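Search this site Enter keyword Go

Hotel housework becomes lessons for robots in Darkville

September — By the news desk

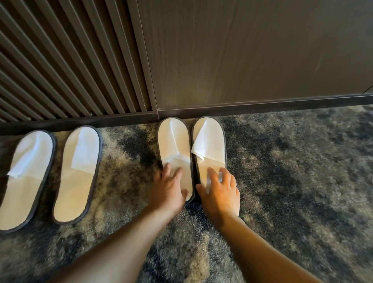
A small company named Koler has started to collect examples of everyday hotel work in Darkville, with the goal to teach a robot how to prepare a guest room. The project is called Mandska and will continue until the end of winter. It takes place in guest rooms of the Hotel Ok, near the railway station, which has agreed to leave 34 rooms available for this purpose during the quiet months.

The method is simple to explain, although it takes patience to do. A person wears a small camera on the head and does a normal task with the hands: straightening a pair of slippers on the carpet, folding a towel, closing a curtain, placing a cup next to the kettle. The camera records what the person sees. Each recording is one example, and the learning system receives many examples of the same task done by different people in different rooms.

According to the company, 1026 recordings have been accepted until now. The plan for the first part of the project is 2000. A recording is accepted only if both hands stay in view for most of the task and if the task is finished. If a person drops something and picks it up again, the recording is kept, and it receives a separate label. Koler says that such moments are useful, as a robot will also drop things.

Soft objects receive special attention in the program. A hard cup keeps its form when it is lifted, but a thin fabric slipper bends, folds and changes its outline each time it is touched. The people who record are asked not to work too neatly at the start. They put the slippers down in a careless way first, then correct them with the hands until the toes point to the wall and the pair lies straight. Two pairs in one row is a common arrangement, and the distance between the pairs is changed from one recording to the next.

The floor matters too. Several rooms of the hotel have carpets with strong patterns, and others have a plain floor. A learning system that has seen only plain floors can have difficulty finding the edge of an object on a patterned one, the company explains. For this reason each task must be repeated in at least six rooms, in daylight and also with the lamps on.

Koler is looking for more people to record in the coming weeks. A session begins at 9:30 in the morning and takes three hours, with a break in the middle. No technical knowledge is required. New participants first practice for half an hour without recording, mainly to learn how to keep the head calm and the eyes on the hands. Most beginners look up too often — at the door, or at the clock — and then the important part of the task is missing.

Guests of the hotel are not recorded. The rooms in use for the project are on the second and third floors, and a sign is placed on the door while a session is going on. Sound is not saved.

The robot itself has not yet come to Darkville. It is now being tested in the workshop of the company, where it will first try the slipper task and the towel task. Koler wants to give it 300 attempts at each and compare the results with the human recordings. If the numbers are good enough, a first trial in a real room could follow in spring. The hotel has said that it will decide about this later, and that its housekeeping staff will keep their present hours during the whole project.

Persons who are interested in taking part can leave their name at the reception of the Hotel Ok, any day before 6 in the evening.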